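Last updated: March

Kitchen bits, part whatever

Quick one tonight, dinner's in the oven and I've got till the timer goes.

So the big cupboard clear-out is done. Mostly. Two bags to the charity shop, one to the tip, and a box of lids that fit nothing at all which I have put back because I'm weak. The Prostix mixing set went first. Rubber feet had gone gummy and they stuck to the shelf every single time, had to prise them off with a fish slice.

Kept the teal plastic bowl. Obviously. It's the one I reach for first - salad, peelings, washing grapes, crisps if people come round. Weighs nothing, bounces when dropped (tested, often). I did look at the nice heavy ones in Koseck when I was in Tresmont but they wanted nearly 200 for a set of 3 and I'd only be scared to use them.

New shelf order, for anyone who asked last time:

Top - cake tins, the Ban steamer, stuff I use at Christmas
Middle - plates, small dishes
Bottom - colander, chopping boards, teal bowl on its own so it comes out without the avalanche

That last bit has changed my life more than it should of. Before, you pulled one thing and got six on your toes.

Still to do: drawer by the cooker. Full of elastic bands and takeaway menus from places that shut years ago. Also the spice rack, where I found somthing dated so far back I'm not typing it here. It was paprika. It was brown.

Fruit and veg now gets tipped straight into the bowl on the worktop when I come in, and I sort it from there. Anything going soft gets used first. Less waste so far, and the bottom of the fridge doesn't smell like a pond any more.

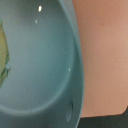

Drawer next, then, probably at the weekend if it rains. If anyone knows a decent way to store lids tell me below, I've tried the rack thing and the magazine file thing and both ended up on the floor. Right - timer.

151 shares | 964 views | 3 comments

Contact | All words my own, please ask before copying | Back to top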